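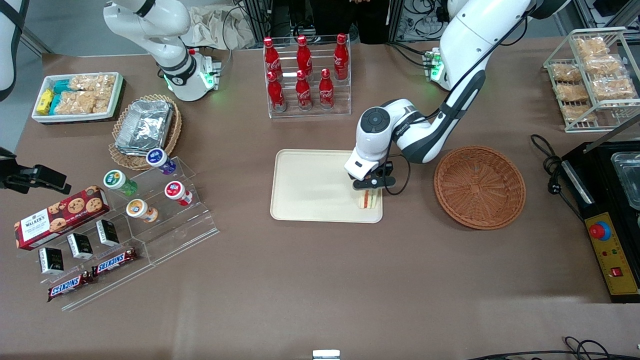 Sandwich over the tray, drinks and snacks on the table.

How I fit hygienic wall cladding in a small clinic room

I've lined a lot of treatment rooms with PVC sheet now, and the last one was a two-room job at the Inden practice, so I wrote down my steps while they were fresh. If you're handy with a level and a jigsaw you can do this too!

Start with the wall. It has to be dry, flat and free of dust. I run a long straightedge over it and fill anything I can slide a coin behind. New plaster gets left alone until it's dry all the way through (yes, it's boring, go paint a door).

Bring the sheets into the room the day before and lay them flat. PVC grows and shrinks with temperature, and you want it settled before you cut. I leave a small gap at the floor and ceiling, and the trims hide it later.

Snap a level line for your first sheet and don't trust the floor. At Inden it dropped enough across one wall that I'd have been chasing it all the way to the window.

Dry fit everything. Mark your outlets and pipes, cut with a fine-tooth blade, and drill pipe holes a bit oversize so the sheet can move. Label the backs. I once glued up a sheet the wrong way around, and I won't be doing that again.

Now the adhesive. I use the two-part Pillent stuff and spread it with a notched trowel, right out to the edges. Mix one tub at a time, especially in September when my van's still like an oven. Press the sheet on, then work from the middle outward with a roller to push the air out.

For joints I like the Foveo two-piece strips. The back half goes on with the sheet and the front half clips in at the end. Around sinks I heat weld instead, but practice on scraps first!

Last job is a bead of sanitary silicone along the top and around every pipe. Peel the film, wipe down, and keep people off the walls overnight.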